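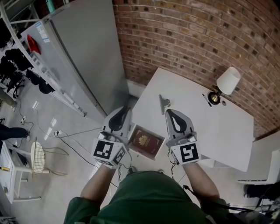
Ticket: Groro hand-held gripper kit, second pair
Opened by: Wendelin Baumgartner, Ustmont
Date: May 5, 2018
Status: open, waiting for supplier

Problem
The right gripper loses its position in the recording software. The jaw value continues to arrive, but the pose stands still and then jumps by up to 80 mm. The left gripper does not do this. Both have the firmware which came with the kit.

What I have tried
1. Changed the USB cables between left and right. The fault stays with the right gripper, so I do not suspect the cable.
2. Cleaned the marker panels with a dry cloth. No change.
3. Restarted the Kullcombe software and made the calibration again, following page 2 of your guide. It was good for 600 frames, then the same jump.
4. Tried with thin, flat objects and also with thicker ones. With the flat ones it is worse. My guess is that the hand must turn more to reach them, and the head camera then sees the markers at a bad angle.

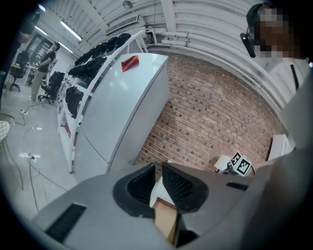 The finger pads themselves give me no trouble. They close evenly and the grip is firm enough for all our objects, so please do not send new pads again – we still have the ones from the last ticket.

Reply from Gökçe, support
Thank you for the clear report. Please open the settings file and look for the marker size of the right gripper. In some kits the value was saved for the older panels. Could you also send the log from one bad recording?

Update from Wendelin
The marker size was indeed different from the left one. I corrected it and recorded two times. The big jumps are gone, but the pose still stands still for a moment when I turn the wrist outwards. Log is attached. I would like to know if this is normal for the product, or if the right unit should be exchanged. We need both for the work in July.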